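Washing a comforter at home - worth it or just pay?

mossyporch
June 19, 2021
The Petholm laundromat wants too much for one comforter now. Anyone do theirs in a regular top loader? Mine's a Toivonen, pretty old. Queen size, not down.

dentedkettle
Did mine for years. Cold, half the soap, 2 spins. Dry on low with tennis balls, takes forever

rr_lindgate
No. don't. Killed a washer that way in February, bearing went. Repair guy said wet bedding is way too heavy for a small drum.

dentedkettle
One bad bearing isn't proof of anything. How old was the washer?

rr_lindgate
5 years. Not old!! Still say use the big machines, 3 loads of anything else is easier on it than one comforter

mossyporch
ok so split opinion, great. What about blankets, same problem?

hallwaylamp
Blankets are fine, I do ours every couple weeks. Shake them out first and check for tissues, one of those in the wash and you're picking lint off everything for teh rest of the day.

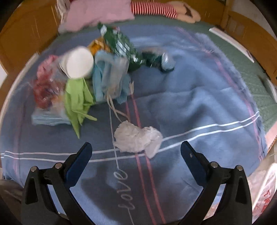 Also skip fabric softener, it makes fleece feel greasy after a while. Line dry if you can - mattress covers too, the dryer bunches up the filling.

rr_lindgate
agree on softener. disagree on line drying, ours came in stiff as a board

mossyporch
Trying the blankets tonite. Comforter goes to the Bravcombe place, they have the big front loaders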